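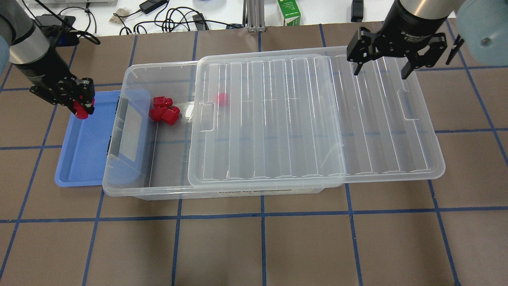 Moving my recipes out of the shoebox

February 2025

My mother kept her recipes on index cards, and when she moved to the smaller apartment she gave them to me in a shoebox with a rubber band around it. The rubber band broke the first week. I put the box on top of the fridge and left it there for two years.

This winter I finally went through it. There were nearly 200 cards, plus newspaper clippings, the backs of envelopes and one page torn out of a Galtlow mixer manual with a pound cake on it. I had expected to scan everything in an afternoon. It took most of a month, an hour or so at a time after dinner.

The first job was sorting. I started with the usual groups, soups and breads and so on, and gave up on that quickly. Half of the cards could go in two places. My mother had her own order, which was by who gave her the recipe, so I went back to that. Her neighbor Meron Tilahun has 14 cards, most of them lentils. My uncle's friend Renato Samonte has a whole run of pork dishes, all written in pencil and all missing the oven temperature.

Pencil was the main problem. It fades, and it doesn't scan well. For those cards I typed the text out and kept the original behind the typed copy. Where I couldn't read a number I left a blank and asked my mother. She remembered more than I thought she would. She didn't remember the oven temperatures either, so I called Renato, and he said "medium." I wrote down medium.

I threw out some things. There were 66 clippings she had never cooked from, and she told me so when I read her the titles over the phone. Many were for gelatin salads. I kept the one with lime and cabbage for the picture.

The cards themselves are now in a clear plastic box with a lid. I wanted something I could see into without opening it, and something that wouldn't get soft if a pan boiled over nearby. I cut dividers out of old file folders and wrote the names on the tabs. The scans are on my laptop and on a small drive at my sister's house.

I have cooked five of them so far. The best was a bean soup marked "Uddin, office," from someone my mother worked with and can't place anymore. It has one onion, white beans, a lot of cumin and lemon at the end. The card says it serves ten. I got six bowls out of it.

The worst was the pound cake. I think the page assumes a bigger pan than mine.

In May I'm driving down to see her, and I'll bring a printed set so she has her own again. She has already asked for larger type.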